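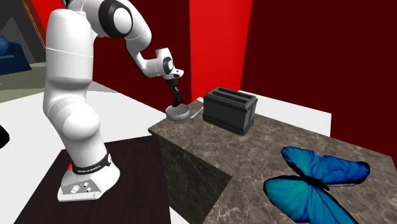
*The simulated kitchen, with the Franka arm over the bowl at the near end of the counter.*

**Gripper trials, part two: what we have learned from the small stuff**

Many of you wrote back after the October issue asking when we would get around to the second half of the gripper comparison, and I have been promising it in the hallway to anybody who would stand still long enough. Thank you for your patience! Part two is finished as of this week, and I have had a very good time going through it with Halina Jabłońska, who ran nearly all of the trials and keeps far better notes than I do.

A quick refresher for those who have joined the list in the meantime. We are running everything in simulation for this round, on the same arm throughout, and changing only two things: how the fingers close, and where the arm gets its view of the counter from. The first closing routine is the one we call Garkau, which comes straight down, closes at a fixed speed and stops when it meets resistance. The second is Anico, written mostly by Jhonatan Huamán over the winter, which slows down for the last little bit of travel and is allowed to shift the wrist sideways if one finger makes contact before the other. Both get the same two-finger gripper and the same list of tasks, and both have to cope with whatever else happens to be on the counter.

We ended up with 2,197 attempts in all, of which 1,078 were Garkau and the rest Anico. (The numbers would have been even, but a batch of Garkau runs was saved with the wrong table height and Halina quite rightly threw them out. I argued for keeping them and lost.)

The bowl was the friendliest task for both routines, as I think we all expected. You come down over the rim, you close, you lift. Garkau is faster at it, and if bowls were all we cared about I would stop right there and tell you to use it. The flat utensil beside the bowl is another story. It lies so low on the marble that a straight descent has very little room for error, and Garkau has a habit of stopping on the counter and closing on nothing at all, then going through the whole lift as proudly as if it were carrying something. Anico does this too, though less often, and it will usually try again from a slightly different angle.

The toaster we left out of the grasping list altogether. It is wider than the fingers will open, and for our purposes it is an obstacle, something for the arm to plan its way past. Loredana Pace has been asking for a push task with it, and I would love to see that one written up for the summer.

Now to the cameras, which is the part I got the most questions about. The fixed view is a comfortable one: you can see most of the arm and the counter together, and it is easy for a person to follow. The trouble comes at the very end of a reach, when the fingers are down among the objects and a distant view has few pixels left to spend on them. So we repeated the whole list with a close view, looking down past the gripper at the marble.
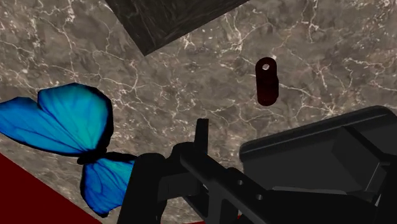
The gain on small objects was bigger than I had guessed. Misses on anything thin or narrow dropped by 21 percent with Anico and by a little less with Garkau, and Halina thinks most of that comes from the last stretch of the approach. The price is that the gripper itself takes up a good share of the view, and whatever sits behind it is simply hidden until the arm moves. Amparo Taipe suggested feeding both views in together, which we tried on some 30 runs at the end. It looked promising, but it slowed the controller down enough that I don't want to quote a figure for it yet.

The veined marble gave us a surprise as well. Our old edge finder, Morelli, kept taking the brighter veins for the edges of things and sending the arm after them, and it was worse in the close view than in the fixed one. Purificación Iglesias swapped in the newer Skoltora module, and the false starts mostly went away. If you are still on Morelli and your counters are plain, you may never have run into this, but do have a look at your logs.

The full tables are in the shared folder under "gripper trials 2," along with Halina's notes and the settings for both routines. Please send corrections to her and complaints to me. Jhonatan is also looking for one or two people to try Anico on their own task lists before he changes the wrist shift again, so drop him a line if you have a free afternoon.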